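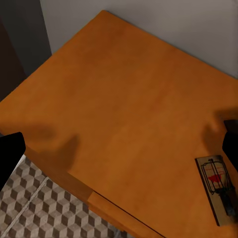 2 min read

12th March, by Eugénie Tanguy

Section 7: Oiling and waxing a timber top

Applies to tables, benches and drawer units finished with Warnach hard oil. Don't use it on painted or laminated pieces.

1. Clear the top and wipe it down with a damp cloth. Leave it to dry overnight.

2. Sand lightly with 200 grit paper, working along the grain. Vacuum the dust, then go over the surface with a dry microfibre cloth.

3. Stir the oil. Don't shake the tin.

4. Pour a small amount onto a lint-free rag and spread it thinly.

Note: Colour deepens with the first coat and settles over the next few days. Test on the underside if you're matching an older piece.

5. Wait 15 minutes and wipe off whatever hasn't soaked in. Any oil left standing will go tacky.
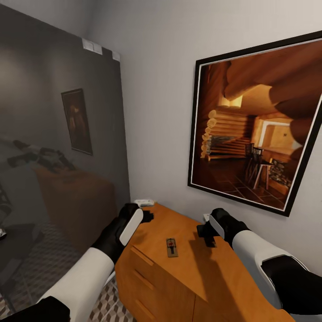 6. Leave for 24 hours with a window open before the second coat. End grain may need a third.

7. When the last coat is hard, buff in a little Texier paste wax. Keep wax out of the drawer grooves, where it collects and turns grey.

CAUTION: Oily rags can catch fire on their own. Lay them flat outdoors to dry, or soak them in a bucket of water before they go in the rubbish bin.

Allow seven days before putting anything heavy on the top. Re-wax each January, or sooner if water stops beading.

Nuvcombe Furniture Care, 73 Texier Road, Burnasville | Contact us | © Nuvcombe | Back to top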